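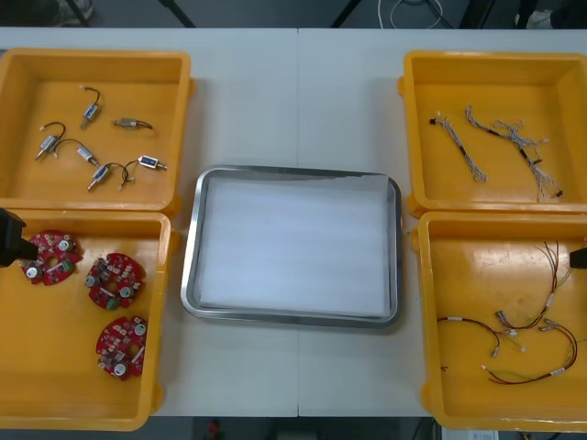 페론 공개일에 다녀왔습니다: 다큐멘터리 〈그리르홀름〉이 만들어진 건물 구경

다큐멘터리 시리즈를 좋아하는 분들이라면 작년 겨울에 〈그리르홀름〉 이야기를 한 번쯤은 들어 보셨을 거예요. 작은 항구 마을에서 일어난 실종 사건과 그 뒤에 남은 가족들의 이야기를 여섯 편으로 엮은 시리즈인데, 저는 12월 연휴 내내 이불 속에서 이걸 보느라 친척 집에도 늦게 갔습니다. 마지막 편을 보고 나서는 한동안 다른 걸 못 틀겠더라고요. 그 시리즈를 만든 제작사 페론이 일 년에 하루 건물을 열고 사람들을 들인다는 소식을 봄에 듣고, 신청 페이지가 열리는 날 점심도 거르고 기다렸다가 겨우 자리를 하나 얻었습니다.

날짜는 2018년 7월 13일, 금요일이었어요. 13일의 금요일에 범죄 다큐멘터리 제작사를 방문한다니 같이 사는 동생은 꼭 가야겠냐고 몇 번이나 물었는데, 저는 오히려 신이 나서 전날 밤에 옷까지 다 꺼내 놓고 잤습니다. (결국 아침에 비가 와서 다른 신발을 신었지만요.)

페론은 이마노라는 동네에 있습니다. 이마노역에서 내려 동쪽 출구로 나와 버스를 타고 강을 따라 한참 들어가야 해요. 안내 메일에는 142번 버스를 타라고 적혀 있었는데, 이 버스가 생각보다 뜸하게 옵니다. 혹시 내년에 가실 분들은 꼭 시간표를 미리 보고 가세요. 저는 눈앞에서 한 대를 놓치고 정류장 옆 빵집에서 팥빵을 두 개 사 먹었는데, 그 빵이 또 맛있어서 별로 억울하지는 않았습니다. 정류장에 서 있던 사람들 중에 저처럼 안내문을 인쇄해서 손에 쥔 분이 몇 분 계셔서 서로 눈인사를 하다가, 버스 안에서는 아예 같이 앉아 시리즈 이야기를 했어요. 3편의 부둣가 인터뷰가 제일이라는 쪽과 5편의 전화 통화가 제일이라는 쪽으로 갈렸는데 저는 단연 5편입니다.

건물에 도착하니 입구에서 이름을 확인하고 목걸이 표를 나눠 주더군요. 올해 신청자가 300명쯤 되었다고 합니다. 그중 실제로 들어올 수 있는 사람은 80명이고, 그걸 다시 오전과 오후로 나눈다고 해요. 저는 오후 조였습니다. 기다리는 동안 로비에서 차를 주는데 보리차가 아주 시원했고, 벽에는 그동안 페론이 만든 프로그램 포스터가 연도순으로 걸려 있었습니다. 초창기에는 요리 프로그램과 철도 여행 프로그램을 주로 만들었다는 걸 그날 처음 알았어요. 어쩐지 〈그리르홀름〉에 기차가 나오는 장면마다 그렇게 공을 들였더라니, 하고 혼자 고개를 끄덕였습니다.

첫 순서는 자료실이었습니다. 창문이 작고 서늘한 방이었는데, 이동식 서가를 손잡이로 돌려서 여는 방식이라 어릴 때 다니던 도서관 생각이 났어요. 안내해 주신 직원분 말씀으로는 한 편을 만들 때 화면에 나오는 문서는 아주 적고, 나머지는 전부 확인용이라고 합니다. 당시 지역 신문, 버스 시간표, 날씨 기록, 학교 소식지 같은 것까지 모아 두고 누가 어떤 말을 하면 그날 정말 비가 왔는지, 그 버스가 정말 그 시간에 다녔는지를 맞춰 본대요. 방금 버스를 놓치고 온 사람으로서 버스 시간표 이야기에는 웃음이 나왔습니다.

같은 조에 계시던 한 분이 가족들에게 받은 사진이나 편지도 여기 있느냐고 물으셨어요. 직원분은 그런 자료는 빌리는 날 바로 스캔하고 원본은 되도록 빨리 돌려드린다고, 오래 가지고 있으면 그 집 거실에 빈자리가 생기는 거라고 하셨습니다. 저는 이 대답이 참 좋았어요. 시리즈를 보면서 저렇게까지 개인적인 사진을 내보내도 되는 걸까 싶었던 장면이 있었는데, 적어도 그 사진이 어떻게 오갔는지는 조금 짐작할 수 있게 됐습니다. 방송에 나가기 전에 사진마다 가족의 확인을 다시 받고, 그 단계에서 빠진 사진도 꽤 된다고 해요.

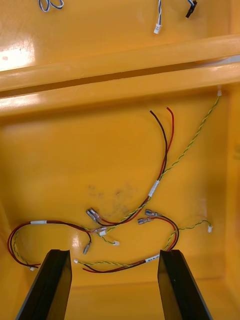
다음은 편집실이었습니다. 복도 양쪽으로 작은 방이 줄지어 있고 문마다 기차역 이름이 붙어 있어요. 저희가 들어간 방은 그중에서 넓은 편이라는데도 열 명 남짓 들어가니 어깨가 닿을 정도였습니다. 거기서 2편 첫 장면을 세 가지로 편집한 것을 차례로 보여 주셨어요. 첫 번째는 음악이 깔린 것, 두 번째는 음악 없이 파도 소리만 있는 것, 세 번째가 실제로 방송된 것인데, 방송본에는 파도 소리에 아주 멀리서 들리는 라디오 소리가 섞여 있습니다. 집에서 그렇게 여러 번 봤으면서 라디오 소리는 그날 처음 들었어요! 다들 “어?” 하는 얼굴로 서로를 쳐다봐서 조금 안심했습니다.

음악이 깔린 첫 번째 편집은 솔직히 재미있었습니다. 긴장감도 있고 다음이 궁금해지고요. 그런데 편집 담당 직원분 말씀이, 그걸 내부 시사에서 틀었을 때 다들 동네 사람 한 분을 범인처럼 보기 시작했다고 합니다. 그분은 그냥 가게 셔터를 내리고 있을 뿐인데 음악 때문에 수상해 보인 거죠. 그래서 음악을 걷어 냈다는 이야기를 듣고 나니 제가 그동안 다른 시리즈를 보면서 누구를 어떻게 의심해 왔는지 괜히 찔렸습니다. 집에 와서 예전에 좋아하던 프로그램 하나를 다시 틀어 봤는데, 소리를 줄이고 보니 정말 다르게 보이더라고요. 한번 해 보세요.

중간에 쉬는 시간이 있어서 이 층 휴게실에서 간식을 먹었습니다. 작은 주먹밥과 오이절임, 그리고 버터 과자였는데 과자는 금세 동이 났어요. 저는 주먹밥을 먹으면서 이마노에 오래 사셨다는 어르신 한 분과 이야기를 나눴습니다. 이 건물이 원래는 인쇄소였고, 지금의 녹음실 자리에는 종이를 쌓아 두었다고 해요. 벽이 두꺼운 것도 그 때문이라던데 나중에 직원분께 여쭤 보니 벽은 공사하면서 새로 채운 거라고 하셔서, 어느 쪽 말이 맞는지는 모르겠습니다. 어르신께는 말씀드리지 않았어요.

쉬는 시간 뒤에는 녹음실이었는데, 제가 제일 기대했던 곳입니다. 5편의 전화 통화 장면 때문이에요. 실종된 분의 누나가 오래전 통화 내용을 기억나는 대로 다시 들려주는 장면인데, 재연 배우도 없고 자막도 거의 없이 목소리만으로 한참을 갑니다. 녹음 담당 직원분은 그 부분이 녹음실에서 한 것이 아니고 그분 댁 부엌에서 녹음한 것이라고 알려 주셨어요. 처음에는 이 녹음실로 모셨는데 말씀이 자꾸 짧아져서, 마이크를 들고 댁으로 찾아갔다고 합니다. 중간에 냉장고가 웅 하고 돌아가는 소리도 일부러 남겼대요. 저는 그 소리를 그동안 우리 집 냉장고 소리인 줄 알았습니다.

관람객도 녹음 부스에 들어가서 한 문장씩 읽어 볼 수 있게 해 주셨는데, 부스 문이 닫히는 순간 귀가 먹먹해지면서 제 숨소리가 그렇게 크게 들릴 수가 없었어요. 주어진 문장은 “그날은 바람이 많이 불었습니다”였습니다. 저는 두 번이나 버벅거렸고, 버스에서 만난 3편파 한 분은 성우처럼 읽으셔서 박수를 받으셨습니다. 나중에 들려주신 제 목소리는, 음, 일기예보에 가까웠어요.

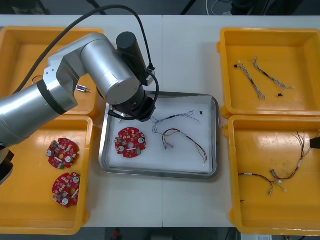 작업대 위로 뻗어 있는 은색 로봇 팔

마지막 순서는 지하 시사실에서 하는 질의응답이었습니다. 의자가 편해서 졸릴까 봐 걱정했는데 그럴 틈이 없었어요. 첫 질문부터 꽤 날카로웠거든요. 시리즈가 인기를 얻은 뒤로 마을에 구경꾼이 몰려든다는 기사를 봤는데 제작사로서 책임을 느끼느냐는 질문이었습니다. 제작진은 바로 대답하지 못하고 조금 뜸을 들이더니, 방송 뒤에 마을 주민들이 모이는 자리에 다녀왔고 거기서 야단도 많이 맞았다고 했습니다. 다시보기 판에서는 몇몇 집의 대문과 골목 표지판을 알아볼 수 없게 고쳤다고도 하고요. 그걸로 충분하냐고 질문하신 분이 다시 물었고, 충분하지 않다고 생각한다는 대답이 돌아왔습니다. 시사실이 잠깐 조용했어요.

저도 손을 들었습니다. 남은 가족들은 지금 어떻게 지내시는지 묻고 싶었는데, 막상 마이크를 받고 보니 그걸 제가 물어도 되는지 자신이 없어져서, 가족들과 아직 연락을 하시느냐고만 여쭤 봤어요. 한다고 하셨습니다. 다만 어떤 연락인지는 그분들 일이라 말씀드리지 않겠다고, 아주 부드럽게 말씀하셨어요. 조금 부끄러우면서도 그렇게 대답해 주셔서 고마웠습니다. 시리즈가 나간 뒤에 모르는 사람에게서 편지와 전화를 받는 일이 가족들에게 얼마나 고단한지에 대해서도 짧게 이야기가 나왔는데, 좋은 뜻으로 보낸 편지도 하루에 여러 통이면 힘들다고 합니다. 저도 작년 겨울에 편지를 쓸까 생각한 적이 있어서 (쓰지는 않았어요) 뜨끔했습니다.

새 시리즈 소식도 조금 있었어요. 제목은 〈후칸덴〉이고, 문을 닫은 지방 극장과 그곳에서 일하던 사람들 이야기라고 합니다. 이번에는 사건이 없는 다큐멘터리라고 해서 객석에서 살짝 아쉬워하는 소리가 났는데, 이어서 보여 준 짧은 영상이 정말 좋았습니다. 영사 기사로 일하셨던 할머니가 손으로 필름 감는 시늉을 하시는 장면이었어요. 필름도 기계도 없이 손만 움직이시는데 무게가 느껴지더라고요. 방송 시기는 아직 정해지지 않았고, 촬영도 다 끝나지 않았다고 하니 느긋하게 기다려야겠습니다. 옆자리 분은 벌써 극장 이름을 검색하고 계셨어요.

나오는 길에 작은 판매대가 있었습니다. 엽서 묶음과 수첩, 그리고 〈그리르홀름〉의 음악이 담긴 음반이 있었는데 사건과 관련된 물건은 하나도 없고 엽서도 전부 바다와 기차 사진이었어요. 저는 엽서 한 묶음과 동생 줄 수첩을 샀습니다. 계산은 현금만 된다고 해서 앞에 계신 분이 당황하시던데, 건물 근처에는 현금 인출기가 없으니 이마노역에서 미리 찾아 가시는 게 좋겠습니다.

가실 분들을 위해 몇 가지만 더 적어 둘게요. 건물 안은 냉방이 세서 긴소매가 하나 있어야 합니다. 자료실과 편집실에서는 사진을 찍을 수 없고, 로비와 휴게실에서는 괜찮아요. 계단이 가파른 편인데 말씀드리면 화물용 승강기로 안내해 주십니다. 유아차를 가지고 오신 분도 그렇게 다니셨어요. 그리고 신청서에 궁금한 점을 적는 칸이 있는데 꼭 채우세요. 저는 비워 두었는데, 적어 낸 분들의 질문은 각 방에서 하나씩 골라 답해 주시더라고요. 다음에는 저도 냉장고 소리에 대해 적어 볼 생각입니다.

돌아오는 버스는 또 한참을 기다렸습니다. 비는 그쳤고 강가에 사람들이 개를 데리고 나와 있었어요. 오후 조에서 만난 분들과 정류장에서 라디오 소리 이야기를 한 번 더 하다가, 3편파 분께서 집에 가면 5편을 다시 보겠다고 하셔서 저도 3편을 다시 보겠다고 약속했습니다. 그날 밤에 정말로 봤고요, 부둣가 인터뷰가 그렇게 긴 줄은 몰랐네요. 그래도 저는 여전히 5편입니다. 팥빵은 역 앞으로 돌아와서 동생 몫까지 두 개 더 샀는데 집에 도착했을 때는 한 개만 남아 있었습니다.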